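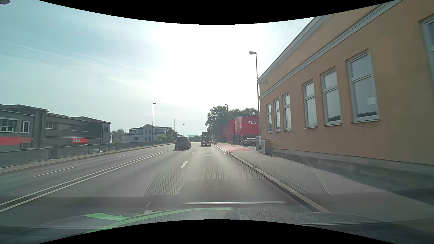

Zonau Z300 drive logger for vehicles with automated functions
Part no. 1709
£1277 excluding VAT
In stock at Tutwood

If you're running a car with lane keeping, adaptive cruise or something more ambitious on public roads, you need a record of who was driving at any given moment: the person or the system. The Z300 keeps that record. It listens to the vehicle bus, takes in one forward camera, and stamps every handover, takeover and driver override with the same clock.

In the box
Z300 logger with lockable lid
Forward camera bracket by Oberholzer
Override button on a 300 cm lead
Two storage cartridges
Printed handover card and blank logbook

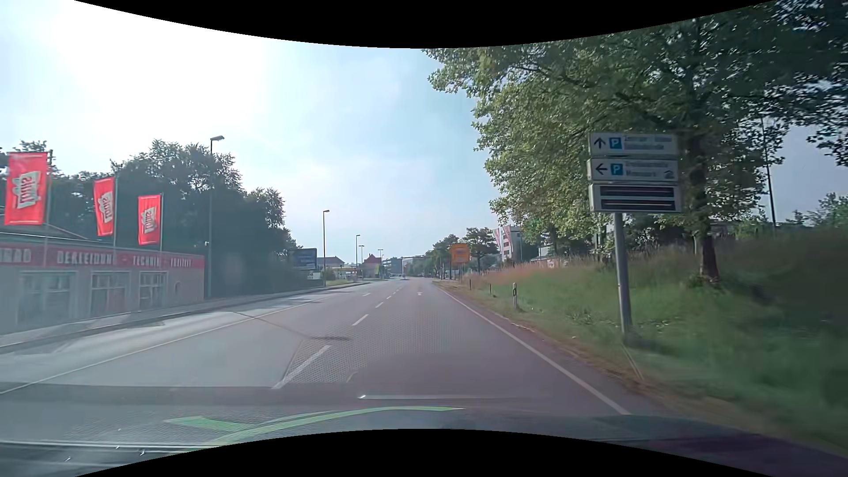 Words by Hayley Lockwood, test driving desk, Tutwood

I've had one of these in the car since June and I've become a bit of a bore about it, so bear with me! The box is good. What makes it worth the money, though, is that it pushes you into decent habits, and I wish I'd had those habits years ago.

My first rule is that the safety driver decides. If I want the wheel back, I take it, and I don't have to justify it to the engineer in the other seat until we've parked. The override button drops a marker in the log, so we can argue over coffee with the right ten seconds in front of us (and we do argue).

Second, write down what the system is allowed to do before you set off. Which roads, what speed, what weather, which light. Low sun goes on our sheet as its own line, with a named person who can call the run off. Our sheet used to say "normal conditions" and you can imagine how well that went.

Then there are signs. A parking sign with one arrow pointing up and another pointing left is perfectly clear to me and a proper puzzle for software that only wants speed limits. We log what the system made of each sign next to what I made of it. I say mine out loud, the engineer types. It feels daft for the first hour.

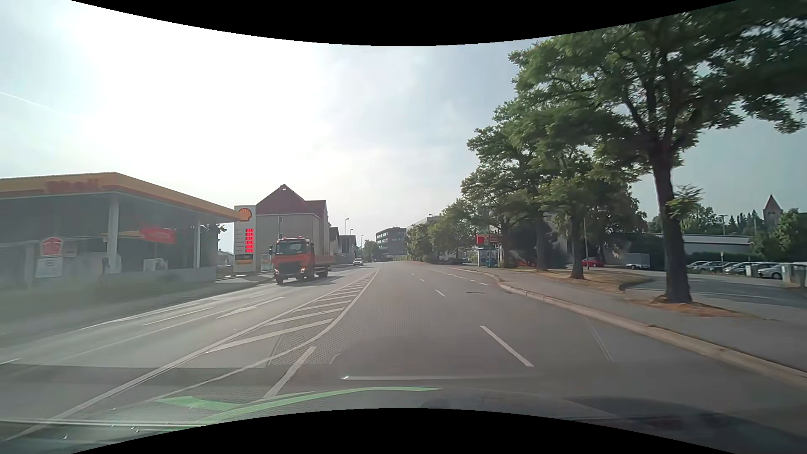
Hatching between the two directions, filling station to the left and an orange-red truck in the oncoming lanes.

Places like that get a page of their own in our route notes. Painted hatching, a side turning or parking entrance, trees along the pavement, a bus shelter further up. I want hands on the wheel well before any of it, whatever the system says about its own confidence. Wotmont, who do our training days, teach the same thing, and they fail people for resting their hands in their lap.

A few things I'd tell you to settle before you order:
Who may open the lid, and where the key lives
How long you keep the pictures, and who blurs faces and number plates
Whether your insurer wants to see the log format first
Who checks the clock each morning (I do ours at 7.30)

On the downside, the lid is stiff and the beep is far too cheerful for what it means. You can turn the beep down but you can't turn it off, and I've come round to that.

Spare cartridges and the longer bracket arm are sold separately. Local rules on automated driving differ, so do check yours before a first run on the road.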